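Visit report: the Boateng paper mill at Clerneldale

Our local history group went to the Boateng mill in April. It is a small paper mill on the river at the lower end of Clerneldale, and it still makes sheets by hand as well as on one short machine. Numbers on the visit were limited to 30 and we filled the list. The coach left from the library and got us there a little before ten.

The mill is reached by a lane with passing places, and the last part is steep. Anyone going by car should use the top car park and walk down. There is a handrail on one side. The path comes out by the old rag store, which is now the entrance, shop and tea room.

Our guide was Brisa Figueroa, who has worked at the mill for 7 years. She began in the rag store with the history of the site. There was a corn mill here first, and the change to paper came when the owner lost his trade to a bigger mill downstream. The rags came up by cart and were sorted by women and girls, who sat at benches with a blade fixed upright in front of them and cut off the buttons and seams. One bench is still in place, with the blade taken out. The wages book is in a case by the window and is open at a page where most of the names are from two families. Several of our members knew the surnames.

From there we crossed the yard to the beater room. The beater is an oval tank with a heavy roller at one side, and it turns cotton and water into pulp over several hours. It was running, so we were given ear defenders and had the explanation outside first. The floor is uneven and there is a step down just inside the door.

The vat room was the part most people had come for. The vatman dips a mould into the pulp, lifts it, shakes it one way and then the other, and passes it along. The coucher turns the sheet out onto a felt. They work without talking much. A stack of sheets and felts is called a post and goes under the screw press, which takes two people on the bar. Four of us had a go with a small mould. Mine came out thick at one corner and I was told to put it back in the vat, so I did.

The drying loft is up 2 flights of wooden stairs. The shutters along both sides are opened or closed depending on the weather, and the sheets hang over ropes made of cow hair, which does not mark the paper. It was cold up there even with the sun out. Bring a coat.

After lunch we saw the finishing side. Sheets are sized with gelatine, dried again, and then sorted by hand. Good sheets go to one pile, those with a small fault to another, and the rest return to the beater. The mill's best-known line is a heavy watercolour paper sold under the name Lustis. There is a lighter sheet called Rakance, made for bookbinders and repairers, and the shop had both.

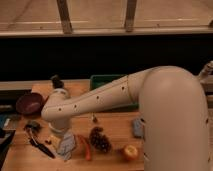
One of the work tables, photographed during the afternoon.

We finished with a talk on watermarks in the upstairs room. The design is made in bent wire and sewn to the face of the mould, so the paper lies thinner over it. The mill has kept its old designs, and the register lists 509 of them, many for banks and solicitors that have long gone. Brisa held some sheets up to the window for us, including one with a heron and one with a set of initials that the mill has never been able to trace. If any member has an idea whose they might be, I have made a sketch and can pass it on.

There was time for questions. Most were about water, as the river has been low in recent summers. The mill draws from a spring further up the bank for the vats and uses the river only for the wheel, which no longer drives anything but is turned now and then to keep it free.

Some practical points for anyone thinking of going. The tea room does soup, sandwiches and cake, and takes cards. There are toilets in the yard. The rag store, the beater room and the vat room can all be seen without stairs, but the loft and the upstairs room cannot. Dogs are not allowed past the shop. Offcuts are sold by weight from a box near the till and are good value for cards and labels.

The coach left at half past three and we were back at the library before five. I have the mill's leaflet on rag sorting and will bring it to the next meeting.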